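Teaching by demonstration (robotics)

From Relura, the open reference on hands-on machinery

Teaching by demonstration, also called programming by demonstration, imitation teaching or, among people who have done it for a whole afternoon, "arm day", is a family of methods in which a robot acquires a task from a person who performs it. The person may push the robot's own arm through the motion, steer it from a distance, or do the job with a hand-held copy of the robot's gripper. In each case the machine is given a record of what was done and is expected to draw sensible conclusions from it, a hope familiar to anyone who has trained an apprentice or a dog.

Contents
1 Background
2 Methods
2.1 Kinesthetic teaching
2.2 Teleoperation
2.3 Hand-held grippers
3 Choice of tasks
4 Recording practice
5 Common faults
6 The Wynne recordings
7 See also

Background

Industrial arms were long taught with a pendant, a box of buttons on a cable. The operator moved the arm to a point, stored the point, moved to the next one, and went home late. The result was exact and would repeat itself faithfully, including on days when the part had been set down a few centimetres to the left. Paint shops found an early way around the tedium by having a skilled sprayer lead the arm through a pass while the controller stored the path.

Modern practice differs mostly in what happens to the recording. It is no longer simply played back. A learning program is trained on many recordings of the same job, usually with camera pictures alongside the motions, and produces a policy: a rule that takes what the robot sees now and returns what it should do next. Whether the policy has learned the job or only the colour of the tablecloth is a recurring question in the field.

Methods

Kinesthetic teaching

The teacher takes hold of the arm and moves it. The motors are set to cancel the arm's own weight, so that in theory it floats. In practice it floats like a canoe full of water. The method suits wiping, pouring and fitting parts together, and has the advantage that the arm cannot be shown a posture it is unable to reach. Its drawback is that the teacher's own arms and torso tend to get in the pictures, and the robot will not have a torso to lean on later.

Teleoperation

The teacher works a controller and the robot follows. Controllers include joysticks, virtual reality handsets and small leader arms whose joints match those of the larger follower. Leader arms are generally thought the easiest to learn. Joysticks are generally thought to be what was in the cupboard. Because the teacher often has little sense of touch, early recordings contain a good deal of squashed fruit. Delay makes matters worse, and teachers respond by moving in small cautious hops, a habit the policy picks up at once.

Hand-held grippers

A third method does away with the robot during teaching. The teacher carries a gripper fitted with a camera and performs the task with it, in a kitchen, a workshop or anywhere with a table. The camera, commonly wide-angle, rides with the fingers and so records much the same view a robot would have with the same gripper on its wrist. Printed square markers on the fingers let software work out how far apart they are at each moment.
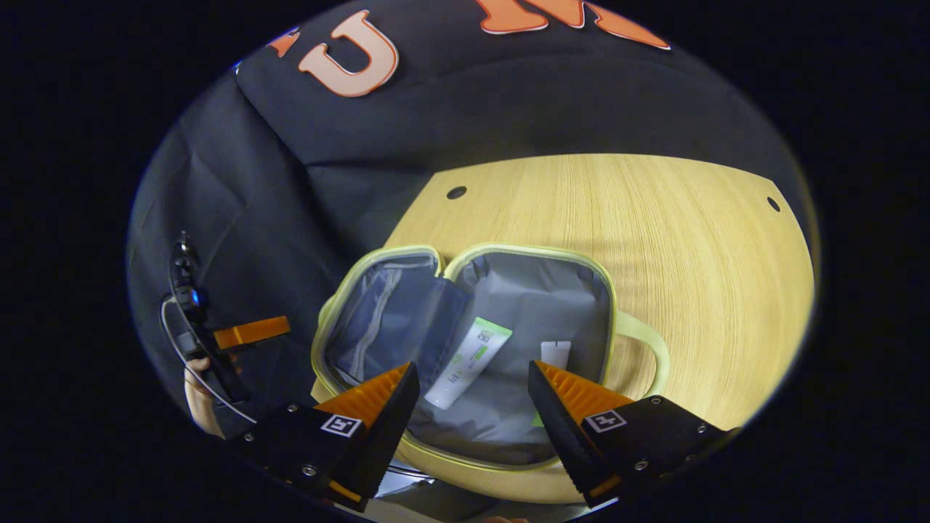

Hand-held gripper with its fingers open on either side of a squeeze tube in an unzipped bag. Each finger has an orange ridged pad and a square marker.

The attraction is speed. A person with such a tool works at something near a normal pace and needs no robot on the premises. The cost is that a human wrist can do things many robot arms cannot, and some recordings must be thrown out afterward when the motion proves to be out of the arm's reach. Teachers are advised to move as though wearing a cast.

Choice of tasks

Household tasks dominate: cups onto saucers, socks into drawers, small articles in and out of bags. Packing and unpacking are favoured as practice material for the reason that most people dislike them. Soft bags are harder than boxes, as the walls sag and the lid has opinions. Squeeze tubes change shape when gripped, and a tube grasped too firmly with its cap loose will provide a memorable lesson to everyone but the robot.

Recording practice

Most handbooks agree that a demonstration should start and finish in a consistent way, that objects should be shifted between takes, and that the teacher should not talk on the phone. Failed takes are normally marked and kept apart. Recoveries, in which a fumble is noticed and put right, are worth keeping, and some groups ask for them on purpose. Fumbles performed on purpose are seldom convincing.

Common faults

Dithering. The teacher pauses to think and the policy learns to pause, without the thinking.

Disagreement. Two teachers pass an obstacle on opposite sides. The policy averages them and goes through the middle.

Over-tidiness. Every take is made on a clean table in good light. The robot then meets a real table.

The Wynne recordings

A small collection often used in introductory courses was made in the town of Wynne under the direction of Benvinda Simões, using hand-held grippers built by the workshop Triltitora. It holds 937 demonstrations of packing and unpacking by eight teachers. Of these, 674 were judged usable on first review, a share Simões called "flattering to at least one of us" in the notes. The collection was released on August 19, 2020. A later revision restored several recovery takes that the first reviewers had mistaken for clumsiness.

See also

Hillenix controller
Learning from video
Pendant programming
Visual servoing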